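About Gaseo

Gaseo teaches robots small jobs by hand. A person holds a set of controls, moves an arm through a task, and the arm's movements are recorded. After enough recordings, a model is trained and we find out whether it has learned the job or only the look of it. Quite often it has learned the look of it.

We work from two rooms above a shop in Tarnolville. Lefteris Zacharopoulos started the company after several years of being shown videos of robots folding towels and wondering how many takes each one had needed. He still asks that of every video he is sent, including ours.

What we do

Most of our customers have a task they think a robot could take over. They have usually read something that says it will be easy. We ask them to send the real parts, including the bent ones, and then we sit down and try to do the job through the robot ourselves. If a trained operator can't manage it by remote control, with a clear view and no hurry, then no amount of training will rescue it, and we say so in writing. Some people would have liked to hear something else. We charge for that answer too.

If the job can be done that way, we record it. Our largest set so far, made for Trorkau, holds 2,737 demonstrations of one task: taking a clip from a tray and seating it in a holder. We kept 1,204 of them. The rest had dropped clips, odd pauses, or an operator changing their mind halfway. Other firms might have kept the lot and quoted the bigger number.

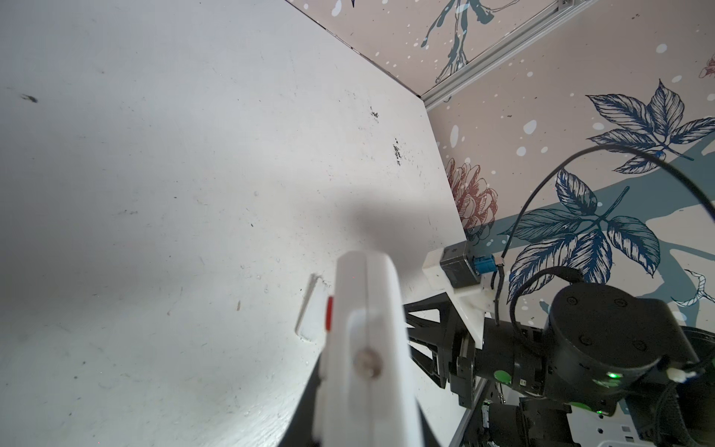 The bench at Tarnolville, from the wrist camera.

How we work

The arms carry small cameras near the gripper, so the model gets a close view of the work. We don't clean up the setting. A model that only works on a spotless bench under studio lights is of no use to anybody with a warehouse, and we have met several of those models. The wallpaper came with the rooms and has stayed.

Operators work in sessions of 20 minutes and then stop. Tired people make sloppy recordings, and sloppy recordings teach sloppy habits that are hard to find later. New operators spend their first week on practice runs that are thrown away.

We test on things the robot hasn't been shown. Every report gives the number of attempts and the number of failures on the first page, with the uncut footage to go with it. Nasr, our test routine, is a fixed list of awkward starting positions that we add to whenever something catches us out – it gets longer every month.

What we don't claim

We don't say our robots understand what they are doing. We don't say they will replace your staff, and we'd be wary of a supplier who does. A skill learned on one bench may fall apart on another if the tray is moved by the width of a hand. Sometimes a further 700 demonstrations will fix that. Sometimes they make no difference at all, and we have paid for both lessons.

Visiting

Customers are welcome to come and drive an arm before they sign anything. Most find it slower and more tiring than they expected. We have room for two new projects from March. Please write with a plain description of the job and what happens at present when it goes wrong.

Page last updated January 3, 2026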